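Why I'd pay to get into the Kovács Museum

I've been going to the Kovács Museum of Printing since I was small enough to be lifted up to see into the type cases, and I've never paid a penny. I think it's time they charged me.

Every November the trustees put out the same letter. Visitor numbers are up, the roof is worse, please give what you can. Last year 3,031 people came through the door and 323 of them put something in the box. I was one of the 323, but only because Kinga Nyitrai was on the desk and she knows my mum.

People get very cross when I say this. Rekha Venkataraman wrote a lovely piece in the newsletter arguing that free entry is the whole point of the place, and I agreed with nearly all of it while I was reading. A museum about pamphlets and cheap newspapers ought to be open to anyone who wanders in out of the rain — I do see that.

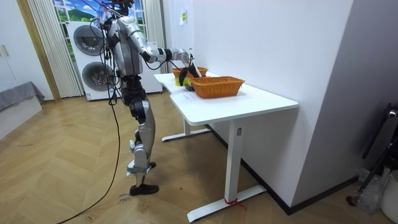 But free entry only helps if there's something to enter. The upstairs gallery has been shut for 3 winters now, and the Brerik press, which I'd happily cross the country for, is under a sheet up there. Ask for four pounds from adults, let children and anyone on benefits in for nothing, and keep one free evening a month. Gergely Illés suggested pretty much that years ago and got shouted down at the members' meeting (I did some of the shouting, sorry Gergely).

And please, let's stop waiting for a big donor to turn up. We had one, he was marvellous, and he died at 79 having paid for everything including the biscuits. The next letter could at least ask members what they'd be willing to pay at the door. I'd fill that one in the same day.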